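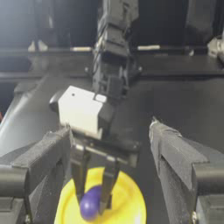
The Devetti method has had a good deal of praise since June, and I have been asked twice now to say something about it in this newsletter. The claim is that a robot with two arms can learn a handover or a shared placing task from far fewer human demonstrations than the usual recipe wants, provided the learning is fed by the cameras at the wrists and nothing else. No overhead view, no markers on the table. The test task is putting a ball on a plate. I have nothing against small tasks, but look at what this one gives away for free. The ball is glossy purple and the plate is bright yellow, on a black table, and a wrist camera looking between its own two fingers gets both of them near the middle of its view. If I wanted to make life easy for a vision model I would pick much the same colours.

Bogumił Jabłońska, who leads the work at the Duston lab, does not accept that. His answer, when I put it to him, was that colour helps with finding the plate and does nothing for deciding when to let go. "The hard part is the last bit of height," he said. "Every baseline we ran could find the plate. They dropped the ball from too far up or pushed it into the surface." It is a fair point as far as it goes. I would still like to see a grey ball on a grey plate.

As for the numbers, the team trained on 40 demonstrations and ran 390 trials, split between the new method and the older one, which they call Erdem. The new method did better. How much better depends on which table you read, and the write-up has more tables than it needs. In the main one, a trial counts as a success if the ball is on the plate when the fingers open. In the appendix it has to stay there, and the gap between the two methods shrinks a lot. I would have put the second table first. A ball that rolls off again is no use to anyone.

There is also the matter of where the plate goes. It was moved between 6 positions, all of them within easy reach of both arms, and the demonstrations covered every one. So we know the method can repeat what it was shown. Whether it copes with a seventh is left for "future work", a phrase I have learned to read slowly.

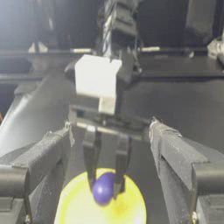 What would change my mind

Genalyn Baluyot at Cinine is going to try the method on her own pair of arms, with different fingers and a different table, and with people giving the demonstrations who had no hand in designing the thing. She expects it to hold up for placing and to struggle with handovers, where each camera has the other gripper in the way. I expect less than that, but I would be glad to be wrong. She has agreed to send us the failed runs as well as the good ones.

The Duston code is out already. The demonstrations are not, and I have asked for them.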